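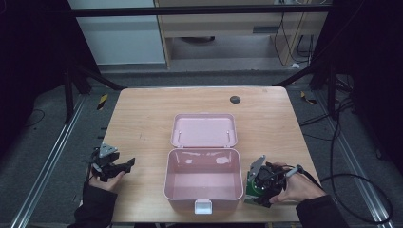
To: dodbridge-workshop list
Subject: Re: Hand grippers, lid task and the cable problem

Replying to the list in case anyone else is building a pair. The earlier message is quoted in pieces, with my answers under each.

> I have printed one gripper body from the files you posted in
> February and I am about to start the second. Before I do, is
> the left one a true mirror of the right, or do you use the
> same parts on both sides? The folder has only one set.

Same body, same jaws. The only part that gets flipped is the triangular plate on top. I drilled mine on both faces so that one plate works for either hand. If you have already cut yours and countersunk only one side, you can still use it the wrong way up, but the screw heads stand proud and will catch on a sleeve.

Print the jaws last. I printed mine first and then changed the pivot spacing, and I have a bag of eight jaws that fit nothing. The current spacing is in the drawing named jaw_rev8. Ignore anything with a lower number. I will clear out the old ones when I get to it.

> What are you using for the position reading? I saw a board in
> the parts list called an Iltevgate and could not find out much
> about it.

The Iltevgate is a small breakout for a magnetic angle sensor. It reads the pivot of the jaw, so what you log is jaw angle, and you work out the opening from that. The seller I used has stopped carrying it. Any board that reads a magnet over I2C should do as long as it fits the pocket, and if it doesn't fit, the pocket is easy to edit. Make the magnet a press fit. Glue works until the part gets warm, then the magnet turns a little and every reading is off by the same amount, and you spend an evening looking for the fault in the code.

Raw values on mine run from 558 with the jaws fully closed to 3594 fully open. Yours will be different. What you want to check is that the number doesn't wrap around anywhere in the travel. If it does, take the magnet out, turn it a quarter turn and press it back in.

> Do you calibrate every time you switch on?

Yes. Close both, hold, press the key, open both, hold, press the key. It takes less time than deciding whether it needs doing. I tried saving the values to a file and loading them, and that was fine until I swapped a jaw and forgot.

> My main trouble is the cable. It pulls the gripper around when
> I reach across the table, and twice it has come out of the
> socket in the middle of a run.

I had the same thing. Three changes helped, and I would do them in this order.

First, use thinner cable. I started with a stiff shielded one because I expected noise, and there was no noise worth the stiffness. The thin black one I use now can run back over the fingers and I mostly stop noticing it.

Second, take the cable away to the side and not toward your body. If it comes back along the arm it bunches up at the elbow, and then it tugs when you straighten out. Leave more slack on the floor than you think you need. The coils on my floor look untidy but they are doing a job. I did trip on them once, so now I stay in one spot while recording and put everything I need on the table beforehand.

Third, put strain relief on the gripper body. There is a small post in the current files with a slot for a zip tie. One tie, pulled snug, cut flush. If you leave a tail on it you will feel it on your knuckle all afternoon.

On the socket coming loose — check the depth of the cutout before blaming the plug. On my first body the wall was too thick and the plug only went in most of the way. It felt seated. A file fixed it.

> How are you mounting things around the table? I have mine on
> the kitchen table and the camera stand gets knocked.

I can't leave anything set up at home either, so mine is in the shared workshop now. The table stands between two aluminum rails on the floor, with the dark metal frame at the back. The frame was there before I moved in and I did nothing clever with it. If you are staying in the kitchen, clamp to the table itself so that the table and whatever is fixed to it get knocked together. It matters less that things are in the same place from one day to the next and more that they don't move during a run.

Carpet is a nuisance for levels. Put a level on the tabletop when you start and shim the legs with card. I skipped this for a while and round objects rolled off toward the same corner every time.

> Which objects did you start with? I was going to go straight to
> folding a towel.

I would leave the towel. You can't tell whether a bad run is the gripper, the hand or the towel. Start with something that has a hinge and one right way to open.

I am using the pale pink plastic box with the white latch at the front. The order I practice is latch, lid up, lid all the way over until it lies flat on the table behind, then back again. Opening needs one gripper to steady the body while the other works the latch. Closing is harder. The lid lies flat and the jaws have to get under the edge of it, and on a smooth tabletop the box slides away from you before they do. My answer so far is to hold the body with the left and come in from the side with the right. A thin square of rubber under the box would solve it in a minute, but I want to see how far I get without one.

Things I have noticed with it:

The walls are glossy and throw back bright spots from the lights. If you plan to use camera footage for anything, turn off whatever light is directly overhead or move the box a little until they are smaller.

Black jaws are easy to pick out against the pale wood and against the pink. I printed an early pair in white and they were a poor match for the white latch. If you have a choice of filament, go dark.

Bare plastic jaws slip on the latch. I tried heat shrink, which tears, and then tool dip, which peels. The best so far is Pop, the soft grip tape that Tonimetti sells by the short roll. One layer, and wrap it so that the seam is on the outside. Two layers and the jaws no longer close fully, and you have to calibrate again.

> How many runs before it starts to feel natural?

I logged 88 before I looked at any of them properly. The first third I have thrown out. Past that I was no longer watching my own hands and was looking at the latch, and that is when the times settled down. I would keep sessions short. The grippers are not heavy but you are holding them from below with your wrist at an angle it doesn't like, and the last runs of a long session are always the worst ones.

> Last one: is the green board meant to be exposed like that, or
> is there a cover I have missed?

There is a cover in the folder. I don't use it, as I am still taking the board on and off. If other people will be handling yours, print it. Check the clearance over the connector first, the cover was drawn for the older one and may need a little cut away.

Still open on my side: a proper trigger return spring (the one I have is too strong and my finger gets tired), and a way to mark the start of a run without putting a gripper down to reach the keyboard. I was thinking of a foot switch. If anyone at Dodbridge has an old one from a sewing machine or a dictation setup, I would take it, working or not.

I will upload the post with the zip tie slot as a separate file tonight so you don't have to reprint the whole body. It screws on with the same two screws as the plate.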